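Pre-acceptance checklist: Pelteo tabletop pushing kit, supplied by Brena
Evaluation unit, second visit. Inspected 12 December 2021. Status: conditional.

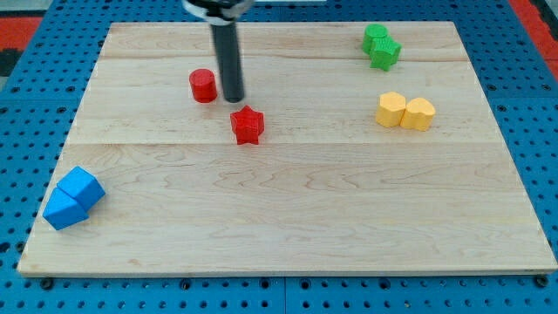
The first visit in October closed with three open items. They are carried forward as items 3, 7 and 9. Results are given as Pass, Fail or Comment.

1. Arm base fixings, torque mark present on all bolts. Pass.

2. Work board secured to perforated table, no movement by hand. Pass. Bolt heads checked at the front corners. Board sits flat across the seams between planks.

3. Push rod straight and firmly held at the collar. Pass. The October rod had a slight bend and was replaced by Brena at no charge.

4. Rod tip rounded, no burrs. Pass. The tip must stay clear of the wood at working height. Use the feeler gauge from the spares tin, not a sheet of paper.

5. Toy blocks free of splinters, cracks and sharp points. Comment. Stars and hearts to be looked at again after 50 hours of running, as the points take most of the contact. Cylinders are less of a concern.

6. Board surface clean, no grit. Pass. Wipe dry only. The manual allows a damp cloth, but we would not recommend it on bare wood.

7. Emergency stop reachable from the operator's chair. Fail. Cable still too short. Supplier has offered a longer one — part 114 in the Pelteo spares list — but no delivery date.

8. Speed limit set to 40 per cent for all supervised work. Pass. Setting survives a power cycle.

9. Arm stops on contact with a fixed obstacle. Pass, with comment. Tested against the Tessier load cell. Stopping force was within the limit we set, but the log file recorded the event twice. Brena to explain.

10. Table edge and floor area free of cables. Pass.

11. Warning labels legible. Comment. The label on the controller is in French only. English version requested.

12. Service contract. Not assessed. The Famow quote covers parts but leaves out call-outs, and should be read again before anything is signed.

Unit may be used with a second person at the stop button until item 7 is closed. Items 5, 9 and 11 do not prevent use.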